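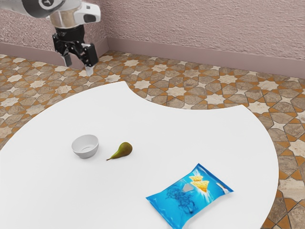 Green pear on the white table, with a small bowl and a blue bag of chips.

Ripening winter pears: chill first or straight to the counter?

Gidum
I buy a late green pear from a farm stand every March and the results vary too much. Same variety, same stand, same week. Some soften evenly, others go brown at the core while the neck is still hard. My current method is two days in the refrigerator, then the counter until the neck gives under a thumb. Is the cold step doing anything at this point in the season?

Dekness
Depends on where they were before you bought them. Late pears need a cold period before they will ripen properly. Fruit sold in March has almost certainly been in cold storage since fall, so the requirement is already met. Your two days are harmless but redundant.

Abdella
Disagree with "harmless." A home refrigerator cycles, and the door shelf is several degrees warmer than the back wall. I logged mine with a Fluvex probe and the swing over one night was 8 degrees F. That is enough to start ripening and then stall it. I would skip the cold step or commit to it fully, back of the bottom shelf, no door.

Dekness
An 8 degree swing in the air is not an 8 degree swing in the fruit. Was the probe in a pear or hanging loose?

Abdella
Loose. Fair point. I'll repeat it with the probe in the flesh.

Gidum
For reference, the stand owner says his storage is steady and I have no reason to doubt him. The core browning is what I want to solve. 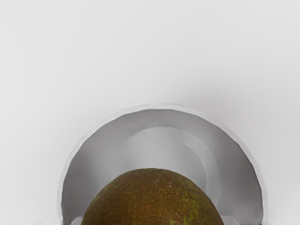 I went back through my notes and the bad ones were mostly fruit I left until the body felt soft. If the neck is the right place to test, then I was late on those by a day or more.

Sándor Veres
That matches my experience. Pears ripen from the inside out. By the time the widest part yields to pressure, the core is past it. Check the neck once a day, near the stem, with light pressure. When it gives, eat it or refrigerate it.

On the paper bag question, which will come up: a bag holds ethylene and speeds things up. It does nothing for fruit that has not had its cold period. I keep records and am at 776 pears, most of them bagged. The bag shortened the wait. It did not improve texture that I could detect.

Dekness
Is that with a banana in the bag or without?

Sándor Veres
Without, apart from one batch of 20. Those ripened faster and I lost more of them, but I was also checking less often that week, so I would not lean on it.

Abdella
I still use a banana — one per bag, taken out as soon as the first neck softens. No problems so far.

Gidum
Thanks. Next box goes straight to the counter, no bag, neck check every morning. Will post the core results when I cut them.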